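Tullwood Household Sorting Diaries: data card

Read this before you use the numbers

Tullwood is a set of written diaries in which households noted what they threw away, what they kept and what they gave to someone else. It was put together by Nele De Bruijn, with Roel Lambrechts doing the coding. It has been quoted in places as proof that people recycle more when they are given clearer labels. It doesn't prove that, and this card tries to say why.

What is in it

300 diaries, one per household, kept through May. Each entry has a time of day, the item in the writer's own words, and where it went. There are two files: the entries as written, and a coded version with the items placed under headings. Use the first if you can stand the spelling.

How it was collected

Households signed up through a notice in the Clarko newsletter. People who read a newsletter about waste and then agree to write down their rubbish are not ordinary people, and no weighting will make them so. We were asked whether a weighting column could be added. It could, and it would give a false sense of comfort, so it hasn't been.

Diaries were filled in by hand and typed up later. Many have a burst of entries late in the evening, which looks a lot like someone catching up from memory. Treat the times as a guess by the writer.

Known problems

"Given away" covers everything from a coat handed to a neighbour to a bag left on a doorstep. We can't split these.

The heading "mixed small things" is far too big. Roel coded it one way in the first half and another way in the second, and the change is not marked in the older release.

Food is under-reported. Compare it with any bin survey you like.

The Tandimlow households were given a different form, with tick boxes. They tick "recycled" far more often than others write it. Please don't report this as a difference between places.

Claims we don't support

Anyone using Tullwood to argue that sorting at home does or doesn't pay should look elsewhere. There is nothing in it about what happened to an item once it left the house. The Trịnh report takes "put in the recycling" to mean "recycled", and its headline figure rests on that.

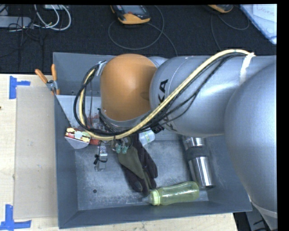

Mixed objects in a grey bin, with a KUKA arm over it.

Versions

Version 2 fixes the typing errors in the time column and marks the change in coding. Don't merge it with the older release, as the household numbers were reissued.

Corrections go to Nele. Send the household number and the line as written, and say which file you found it in.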